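Paper cups again

I have one small habit that I wanted to change this year, and it was the way I drink coffee at work. In October I bought a sleeve of paper cups for the table in the back room, the plain white ones without any print. I thought a sleeve would last a long time. It was finished in 23 days.

Of course I do not drink so much alone. Visitors come, somebody pours water for a plant, somebody keeps screws in a cup and forgets it there. Johannes Motaung uses one for his pencils, and it has stood by his window so long that the paper became soft at the bottom.

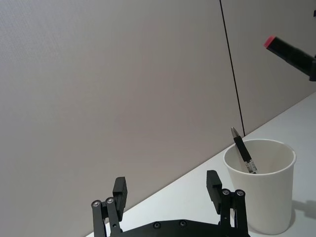

So I brought a mug from home, a heavy blue one from my aunt. For the first week I was proud of it. Then I understood the problem with a mug – it must be washed, and our sink is two floors down. By the second week I was carrying it dirty in my bag, wrapped in a napkin.

Now I have a compromise. The mug is for the morning, and if I want tea after lunch I take a paper cup and use it until I go home. I write my initial on the side with a pencil. It is not perfect, but the new sleeve is still more than half full and my bag smells better. Next I would like to find a mug with a lid that really closes.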